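Astden Document Translation Office
Frequently Asked Questions
Last updated 2019-04-05

Which papers can I submit?
The Office accepts birth and marriage records, school transcripts, leases, product leaflets and private letters. Books and manuscripts are handled by our partner, Vineo, under a separate agreement.

Do I need to send the original?
No. A clear copy is enough for most work. Originals are required only when the translation must carry a certified stamp. Please submit both sides of every sheet, including any side that bears only a heading or a signature.

How is the fee set?
Fees are charged by the page of the source text. Certified work carries an added charge, payable when the request is filed. A written quote is issued before any work begins.
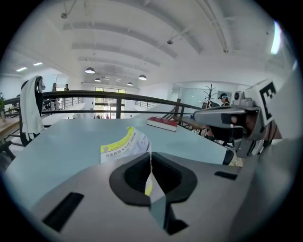
How long does a translation take?
Standard requests are completed in ten business days. Requests received in September may take up to 15 business days, as school enrollment papers are given priority during that month.

Who reviews the finished work?
Each translation is read by a second translator before release. Chiến Chu oversees review for Asian languages, and Krystyna Wysocka for European languages.

Can I ask for a correction?
Corrections to names, dates and spelling are made free of charge within 60 days of release. Please quote your request number, for example 3632, in all letters and calls.

Where do I collect my papers?
Completed work may be collected at Room 222 during office hours or sent by registered mail to the address on your request form.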